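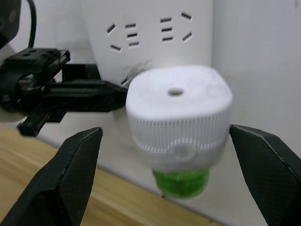

Contact gating on the two-arm controller

Ackroyd > Manipulation > Notebooks > Garkau

Overview Entries Configurations Logs Contacts

July
Entered by Natalie Staniforth

The purpose of this entry is to record the changes made to the contact gate in Garkau and the condition in which the software was left at the end of the session. Colleagues working from the shared branch should read the section on thresholds before they run anything on both arms.

The controller runs one impedance loop per arm, with a coordinator above them that decides which arm is allowed to yield. Until this month the coordinator made that decision from commanded finger width alone. A gripper was considered to be in contact when its width stopped changing. The rule is adequate for one arm. It is not adequate when the finger of one arm comes to rest against a part that sits between the fingers of the other, as with the white cap at the power strip. Each loop then treats the other arm as a fixed surface, and the two correct against each other until the coordinator times out.

The gate now takes three inputs: finger width, the external force estimate at each wrist, and a mask of the part from each wrist view. Contact is declared when the width and force conditions agree for 30 consecutive control cycles. The mask is used only to decide which part the contact belongs to. If the masks from the two wrists disagree, the coordinator holds both arms at their present pose and writes a fault to the log.

Thresholds

The old file had a single value for both arms. It has been split, and the loader will reject a file in the old form. The hold timeout is set to 300 milliseconds. It had been 3,000, which I believe was carried over from the simulation profile and never reviewed. Please do not raise it to get past a fault. Record the fault number and leave the log in place.

The force bias is taken with the arms clear of the part at the start of each run. Starting a run with a part already in the gripper will put the load into the bias, and every reading after that will be off by the same amount. Garkau does not check for this at present. A guard has been requested.

Perception notes

Segmentation of the green bottle from the wrist view needs separate treatment from the white parts. The body is translucent, so table grain and gripper edges come through it, and the bright highlights on the shoulder split the mask into pieces. Increasing the smoothing closes the pieces but also removes the side spout and its pin, which we use as the cue for rotation about the vertical axis. I have returned the smoothing to its former value and added a merge step that joins fragments sharing a boundary with the ridge around the middle.

The white collar and the tube rising from it give a different error. They are labeled as one object in some logs and as two in others. For the gate this matters, because a contact assigned to the tube should not release the arm holding the bottle. Until the labels are settled, the configuration treats collar and tube as a single part, and anything touching either is reported under the same name.
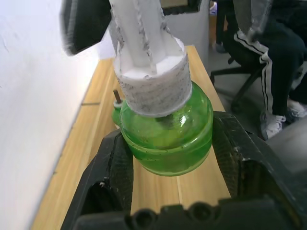
Planner interface

Tarkora requests a new path whenever the gate changes state. With the old gate these requests arrived in bursts, and the planner would discard a usable path in favor of one computed from a pose already out of date. The interface now accepts one request at a time and stamps each with the controller clock.

The remaining difficulty is at the wall. With one gripper closed on the white piece at the lower end of the strip and the other gripper open and facing it, the free volume between them is small, and Tarkora pads both grippers by the same margin.

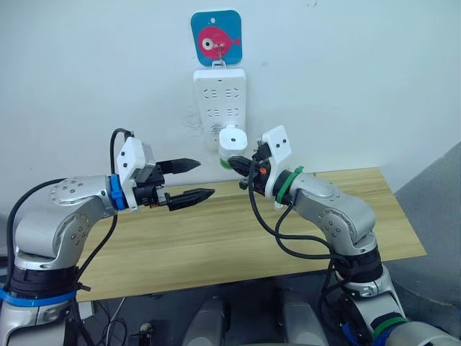

The margin is read from the robot model, so changing it there would affect every other task that loads the same file. I have placed an override in the task configuration instead. It applies to the open gripper only, and it lapses when the gate reports contact. The white housings above the grippers keep the full margin.

Dokau replay was used to compare the old gate and the new one on the same logs. The replay does not reproduce the force estimate exactly, as the filter state at the start of a log is not stored. Differences in the first moments of a replay should therefore be disregarded.

Open items

- Store the filter state in the log header.
- Add the bias guard described under Thresholds.
- Agree on labels for collar and tube, then relabel existing logs in Dokau.
- Confirm that version 2 of the configuration format loads on the second workstation.
- Mask disagreement fault: the message prints the left wrist identifier for both arms. Not yet corrected.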